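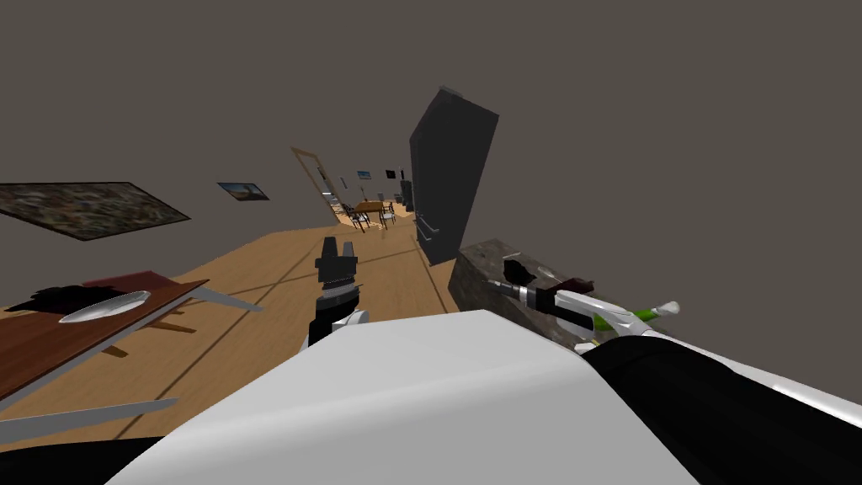 Aurora Barros

TRIDORBERG – Hullen, the robot training group based in Tridorberg, is opening its simulated household to remote operators this May, and for the first time people without a robotics background will be able to take a two-armed robot through kitchen chores from their own desks.

The new program is called Trarnside, after the simulated apartment where the lessons take place. An operator holds a pair of hand controllers, sees the rooms from the robot's own point of view and moves both arms directly. Every motion is stored as a demonstration, and the demonstrations are what the robot later learns from. There is no code to write and no list of joint angles to fill in. If you want the robot to pick up a plate, you pick up the plate!

Trarnside has a table by a window, a stone-topped block next to a tall dark refrigerator unit, and a dining set in the room beyond. Small objects change from one session to the next, so operators rarely meet quite the same tabletop twice. The 24 tasks in the opening set run from moving one dish to clearing a whole surface, with both arms needed for most of the later ones.

A trial group has already recorded 3076 demonstrations. Of those, 2328 were accepted for training after review, and the rest remain available to researchers who are interested in how people recover from a missed grasp (a subject we at Hullen find fascinating, and one we expect to write more about).

New operators start with a practice session of about 4 hours, most of it spent learning to reach and turn the wrist at the same time. People tend to rush at first. Then the shoulders drop, the movements get shorter, and the recordings become much easier to learn from.
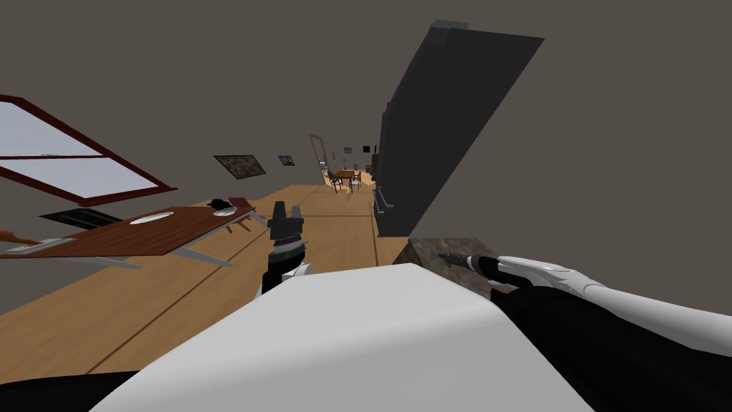
Pornthip Wattanapong said the hardest habit to break was leaning forward in her chair, as though that would bring the gripper closer to the plate. After her second evening she had stopped thinking about the controllers and was planning which arm should go first, and she would like to see more tasks that begin with the robot facing the wrong way.

Her request has been taken up. A second set of tasks, now being prepared under the name Jitpraphai, will start the robot in awkward spots and ask operators to find a comfortable position before they reach for anything. It will also let two people take turns on one long chore, handing over control partway through. We have tried this among ourselves and it is great fun, if a little noisy.
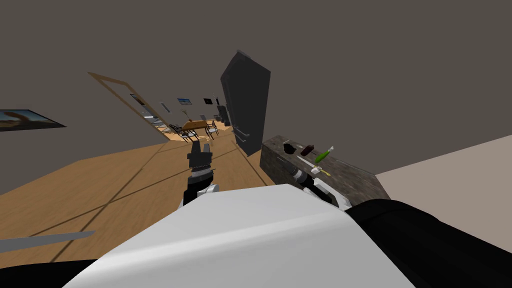 Do operators need to own a robot?

A home computer and a pair of hand controllers are enough, and Hullen lends the controllers to anyone accepted into the program.

Applications are open now through the Hullen office in Tridorberg. Introductory sessions take place every Saturday, with a morning group and an evening group, and all instruction is in English. Schools and libraries that would like to host a group session are welcome to ask for a separate date.

Press questions and requests for demonstration recordings should be addressed to Aurora Barros at Hullen, Tridorberg.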